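Lunes, por la noche

Hoy he vuelto a la clase de español después de dos semanas de ausencia. Mirjam Lüthi, nuestra profesora, me recibió con mucho cariño y me pidió leer en voz alta mi redacción sobre la abuela. La leí despacio. Cometí el error de siempre con «ser» y «estar», y dije que la abuela «era muerta». Mirjam me corrigió con una voz muy suave y los demás miraron sus cuadernos.

Quiero escribir de la abuela también aquí, porque en la redacción solamente cabían 521 palabras y me quedé con muchas cosas dentro. Ella vivía en Jarnby, en la casa amarilla detrás de la iglesia, y hacía pan plano todos los meses de noviembre. Empezaba a las cinco de la mañana. Mi primo Joar y yo dormíamos en el banco de la cocina y nos despertaba el olor de la harina quemada. Nunca tuvo una receta escrita. Cuando mi tía Ingegerd le preguntaba cuánta agua, ella contestaba: «la que pide». Esta frase la he traducido hoy en clase y me alegró mucho que en español funciona igual (¿o funcione igual? Tengo que preguntar).

La abuela tenía 72 años cuando dejó de hornear. El rodillo lo heredó Eilif, que no lo usa, y la plancha la tengo yo. Pesa tanto que en la última mudanza la llevé en el autobús, sobre las rodillas, para no romper la caja de los libros.

El sábado intenté hacer el pan yo sola. Salieron ocho piezas, tres de ellas comestibles. La masa se me pegaba a la mesa y yo añadía harina y más harina, hasta que quedó dura como cartón. Llamé a Ingegerd y se rio bastante tiempo. Después me dijo que la patata tiene que enfriarse la noche entera, destapada, y que esto la abuela no lo decía porque le parecía evidente.

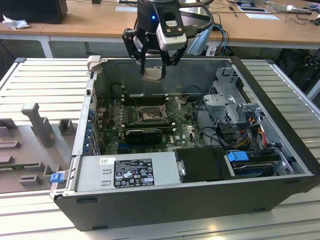 He decidido apuntar todo lo que la familia recuerda del pan, antes de que se olvide. Ingegerd va a escribirme lo de la patata y Joar dice que se acuerda de una canción para contar las vueltas de la masa. Me gustaría tener el método de la abuela así, como un ordenador tumbado y sin la tapa lateral, con el interior hacia arriba, donde uno puede mirar hasta el fondo de metal gris. Por ahora tengo dos páginas y muchas flechas.

Wenche me ha prometido traer mañana un saco pequeño de harina de cebada. Ella la mezcla con trigo, mitad y mitad. La abuela ponía menos, creo, pero no estoy segura.

Palabras nuevas de hoy: amasar, la levadura, espolvorear, el rodillo. «Espolvorear» me cuesta mucho pronunciar. La he repetido en la escalera hasta llegar a mi puerta.

Tengo que cocer las patatas antes de acostarme.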